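The Greltstead Swap Shelf is back!

If you missed the first one in the fall, the idea is simple. You bring the small stuff that has been living in your kitchen drawer, your glove box or the bottom of an old purse, you put it out on the long tables at the Munro Street hall, and you take home whatever catches your eye. No money, no tickets, no points. Last time 139 of you came through the doors and we ended up with 1640 items logged in and out, and I still can't get over how fast the button jars went!

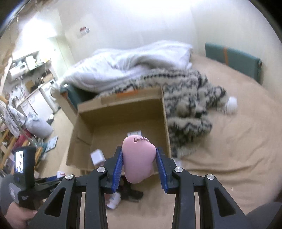

Page last changed: 24th December

So, what's new for February? First of all, space. We have both rooms this time, plus the covered walkway on the Utdale side, which means 19 tables and a proper corner to sit down with a coffee (bring your own mug, please, we ran out of cups before noon last time). Keychains, bag charms, pins and other little things to clip on get their own table, right by the door, by popular demand. The kids made a beeline for those and so did plenty of grown-ups.

Second, the Grurnomine repair bench is coming! They'll look at lamps, zippers, wobbly chair legs and anything with a loose screw. It's a small bench, so limit yourself to 2 items each and put your name on the list as soon as you get in.
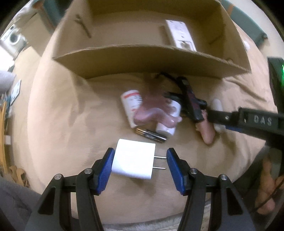 Drop-off opens an hour before the swap and it really does help if you sort at home. Cords in one bag, kitchen things in another, books in something with handles. Please leave out medicine, food that has been opened, and anything you wouldn't hand to a neighbor with a straight face. Clothes are fine if they're clean, though coats take up a lot of room, so check with us first if you have more than a couple.

I've already started my own pile and it's getting silly. Three cookie cutters shaped like the same duck, a bike bell that sounds wonderful, a puzzle of a lighthouse with every single piece (I did it over one rainy weekend to be sure). Somebody is going to love that puzzle.

Parking is behind the hall, and the Utdale bus stops across the street. If you can stay after to fold tables, tell whoever is at the door when you arrive.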